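HOSP 205: Dining Room and Bar Service
Carnegie Hall Annex, Clirton
Handout 10: Spills at the Table

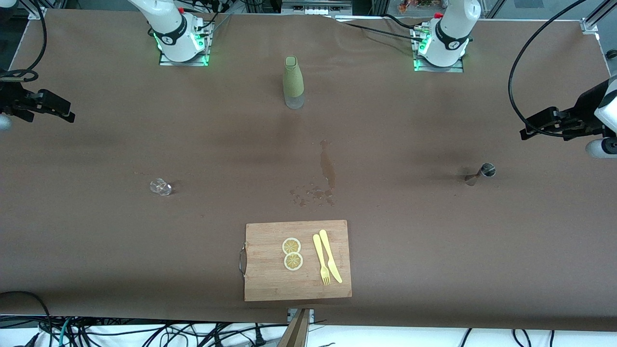 Fig. 1. Spill on a dark brown cloth, with a bottle in a knit sleeve and a cutting board of lemon slices.

Reading before class: Kostel service manual, the section on linens. Bring two side towels.

1. Before you touch anything

Look at the whole spill first. Liquid on a covered table often does what it does in Fig. 1: a narrow streak, then a patch of droplets and small puddles at the end of it. The streak is easy to miss on a dark cloth. Bend down and look across the table toward a light. The wet spots that catch the light are the ones still sitting on top of the fabric, and they should be lifted first.

Check the nearest bottle. Stand it up if it has fallen, and close it if you have the cap. A bottle in a sleeve needs a second look. The sleeve in Fig. 1 covers the upper two-thirds and leaves the clear glass bottom exposed, so you can wipe the glass without taking the sleeve off. Feel the knit with a dry hand. If it is damp, change it at the station.

2. Clearing

Move food before you blot. Lift a cutting board straight up with both hands and do not slide it across the cloth. Cut lemon goes back to the station and is replaced if any of the spill has reached it. Cutlery on the board travels with the board.

3. Blotting

Fold a side towel in four. Start at the outside edge of the spill and work in. Press, count to ten, lift, turn to a dry face, press again. Do not rub. Rubbing pushes liquid through to the table and raises the nap on the heavier Skosten cloths we use in the lab.

For a streak, lay the folded towel along its length and press once from end to end. Separate droplets can be picked up with the corner of the towel.

Sugar drinks and citrus: blot a second time with a towel dampened in plain water, then again with a dry one.

4. Cover or change

Cover with a clean napkin if the spot is smaller than a side plate and guests are seated. Change the cloth if it is larger, or if the table underneath is wet. Between seatings, always change it.

Practical check

Each pair has 40 minutes for the full sequence, including resetting the table. You will be marked on order of work and on the condition of the cloth afterward. Used towels go in the bin by the sink, not back on the shelf.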